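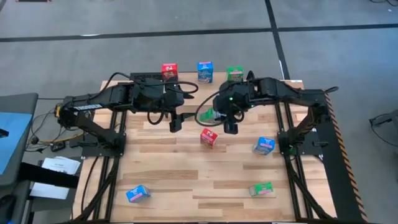
Verpackung und Verbraucherrecht, Einheit 4
Füllmenge und Grundpreis

Lernziel: Sie können einen Grundpreis berechnen und zwei Packungen von verschiedener Größe richtig vergleichen.

4.1 Begriffe
Die Füllmenge ist die Menge der Ware ohne Verpackung. Der Grundpreis ist der Preis für eine feste Einheit, bei Lebensmitteln meistens 1000 Gramm. Beide Begriffe werden in der Klausur oft verwechselt — bitte lernen Sie die Definitionen genau.

4.2 Rechenbeispiel
Die Marke Craddock verkauft ein Müsli mit 900 Gramm zum Preis von 4,50 Euro. Der Grundpreis beträgt 5,00 Euro je Kilogramm. Verkleinert der Hersteller die Füllmenge und lässt er den Preis gleich, so steigt der Grundpreis. Auf der Vorderseite einer Packung stehen Name und Bildmotiv im Vordergrund, deshalb bemerken viele Käufer diese Änderung erst spät.

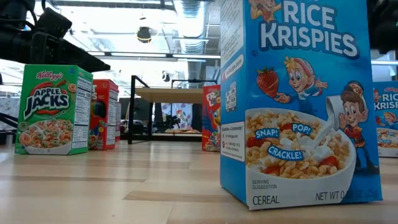 4.3 Aufgabe bis zur nächsten Sitzung
Lesen Sie den Fall Demitz im Reader, Seite 15 bis 18. Berechnen Sie den Grundpreis vor und nach der Änderung. Schreiben Sie danach eine halbe Seite zu der Frage, ob der Käufer getäuscht wird — mit Begründung.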